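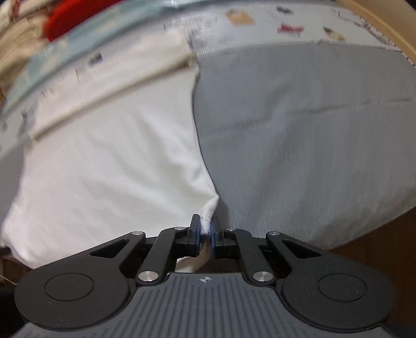 White cloth and gray fabric panel, with a printed sheet behind.

Linen Service: Frequently Asked Questions
Estska Residence, Guest and Resident Services

Which linens does the residence provide?
Each room is supplied with one fitted sheet, one flat sheet, two pillowcases and one blanket. Towels are issued separately at the front desk. Residents may use their own linens if they prefer.

How often are linens exchanged?
Linens may be exchanged once every 8 days at the linen room on the ground floor. The linen room opens at 7:30 a.m. and closes at 6 p.m. Exchanges outside these hours must be arranged with Anika Greenberg, Linen Room Supervisor.

How should used linens be returned?
Please shake out each piece, fold it loosely and place whites and colors in separate bags. Check the corners of fitted sheets and the insides of pillowcases for small items. Bags must not be knotted.

May I wash residence linens myself?
Yes. White cotton may be washed in hot water. Printed sheets and gray items should be washed in cold water, inside out where possible, and dried on low heat. Bleach may be used on plain white cotton only.

What is the correct way to fold a large sheet?
Lay the sheet on the bed and bring the two top corners down to meet the bottom corners. Smooth the cloth from the center outward, fold it in half again and continue until it fits the shelf. Fitted sheets should have their corners tucked into one another first.

What happens if an item is stained or torn?
Report the damage when you return the item. Ordinary wear is not charged. A replacement fee of $18 applies to a sheet that cannot be repaired. Residents may dispute a charge in writing to Efren Tagle, Resident Accounts.

Can I request different bedding for an allergy?
Requests are accepted at any time. Please call extension 597 and leave your room number. Feather-free pillows are kept in stock; other items may need to be ordered.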